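Got to the Rees building at ten to four on Thursday, which gave me just enough time to find the wrong entrance and be walked back across the parking lot by a very patient man with a bike helmet. The open lab afternoon at Destberg is one of those things I've meant to go to for years and always missed, and I only made it this time because Catrin Llewellyn wrote to say her group would be showing the cloth work. Cloth! I was in the car before I'd finished the email.

If you've read this blog for a while you know I have a soft spot for robots doing boring household stuff. Catrin's group has a method they call Evby, and the idea is pretty easy to get your head around. Before the arm commits to a grasp, it makes a guess at where the edge of the fabric is, takes another look from a different spot, and checks whether the guess still holds. If the two looks disagree, it moves and looks again. It all happens through the little camera at the wrist, with no overhead view helping out.

Gwion Craddock ran the station I spent most of my time at (I think I wore him out). He had the wrist camera view up on a monitor, and the striped cloth on gray squares is what they've been using for edge finding. He let me take a few of the views home.

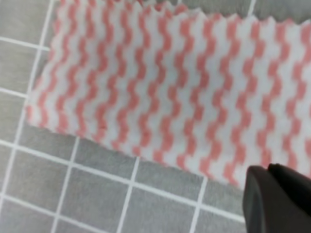
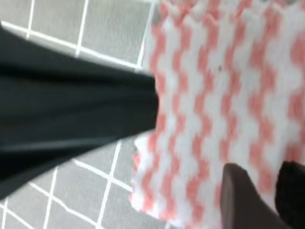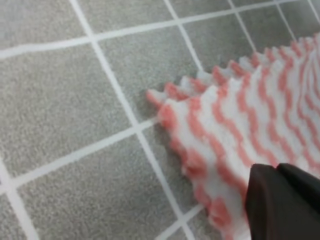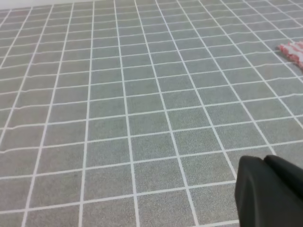
I asked Gwion why he'd picked such a loud pattern, and he said the stripes are the mean part. A plain cloth has one obvious outline, but a zigzag print is full of lines that look like edges and aren't, and then the floor grid adds a whole bunch more. Their older approach, the one they presented at Favthorpe last March, would happily go for the middle of a stripe. The second look sorts a lot of that out, because a printed line and a real border don't behave the same way when you change your angle.

So how well does it do? The poster by the door had the numbers: 2917 grasp attempts in total, with the old method as a baseline, and Evby needed 11 percent fewer retries. I'll admit I was hoping for something bigger. Catrin wasn't bothered by that at all. She said most of the gain is in the rumpled cases, and the flat ones were already fine before they started. The price is time, with every extra look slowing the whole thing down, and there were people in our group who clearly thought that was a bad trade. One woman who works in hotel linens had a really good back-and-forth with her about it, and I wish I'd written more of it down.

Then we got moved along to the soft gripper people upstairs, who had cookies but a much longer line, so I can't tell you a lot about that one. The tour groups were a bit too big for the upper hallway, if anyone from Destberg is reading! The talk at the end ran close to 60 minutes and I ducked out before the questions to beat the traffic.

Gwion says they're trying two cloths on top of each other next, and he's promised to send me the write-up when it's ready. Parking is free after four, by the way, and the good entrance is the one on the side with the bike racks.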